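5. Setting up subtitles and fan tracks in Stondard

This section covers loading subtitle files for films you already have in your library, fixing the timing, and deciding which track to believe. It applies to Stondard on desktop and on the Baltutine box. Last checked 14/09/2025.

Before you start, a word about expectations. The settings screen promises "perfect captions for any movie." It does not deliver them. What you get is whatever a stranger uploaded, matched to your film by running time and title. Sometimes that is excellent. Sometimes it belongs to the sequel.

5.1 Adding a subtitle file

1. Open the film's page and choose Tracks.
2. Select Add, then From disk or From Minja. Minja is the shared catalog and needs you to be signed in.
3. If you picked Minja, type the title and the year. Leave out the year and you will get the remake, the TV cut and a parody, in no useful order.
4. Choose a track from the list and select Load.
5. Play five minutes from the middle of the film. Skip the opening. Opening crawls and studio logos have hardly any dialogue, so a bad track looks fine there.

Note: The star rating next to each track is an average of every vote since it was uploaded, including votes for earlier versions. A track with 3187 votes may have been replaced last week. Look at the upload date instead.

Caution: Do not turn on Auto-replace. It swaps your track for whichever one is rated highest that day, without asking, and it has been known to do this during playback.

5.2 Fixing the timing

1. Pause on a line where you can see the actor's mouth move.
2. Open Tracks, then Shift.
3. Use the left and right arrows to move the text earlier or later. Each press is a tenth of a second.
4. Resume and watch for a full conversation. Repeat if needed.
5. Select Save shift. Closing the window does not save it, whatever the green check mark suggests.
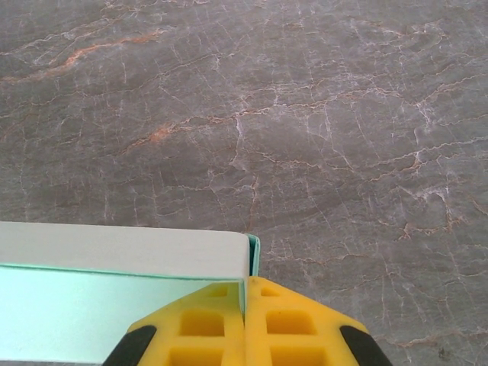 Gray stone with white and rust-orange veins.

If the text starts on time and drifts later as the film goes on, shifting will not help. The track was made for a copy running at a different speed. Go to Tracks, then Stretch, and set one point near the start and one near the end. The manual that came with the Baltutine box says Stretch is automatic. We have tried it on 31 films and it picked the right speed on four of them, so set the points yourself.

5.3 Joke tracks and mistranslations

A large share of what is on Minja is there for laughs: space operas run through three languages and back, villains who talk like a tax office, a wizard who is called "Mister Wood" for two hours. These are filed under Novelty, or they should be. Uploaders choose their own category, and plenty of them think it is funnier to choose Standard.

1. Open Tracks, then Filters.
2. Turn off Novelty.
3. Turn on Show sample lines.
4. Read the samples before you load anything you plan to watch with company.

Note: The Family filter checks for swearing and nothing else. It will pass a track that gives away the ending in the first scene.

If you want a joke track, load it as the second track and keep the ordinary one as the first. Press T to switch. On the Baltutine remote, the same job is done by holding the down arrow, and it takes a moment to respond. Pressing harder makes no difference.

5.4 Using the Stornura add-on

Stornura puts pop-up trivia over the picture. It is sold as "everything the director wanted you to know." Most of the entries are copied from fan pages, and we could not find a source listed for any of them.

1. Install it from Add-ons, then restart Stondard.
2. Set Frequency to Low. Medium covers the bottom third of the screen in any film with a large following.
3. Turn off Share what I watch. It is on by default and sits under Appearance, where you would not think to look.

Caution: Removing Stornura does not remove its settings. If pop-ups come back after a June or later update, open Add-ons, choose Leftovers, and clear the list.

Related items
Section 4: Building your library
Section 6: Watch parties and shared remotes
Why your marathon playlist plays out of order
Director's cuts, extended cuts and duplicate entries
Known problems with the Baltutine remote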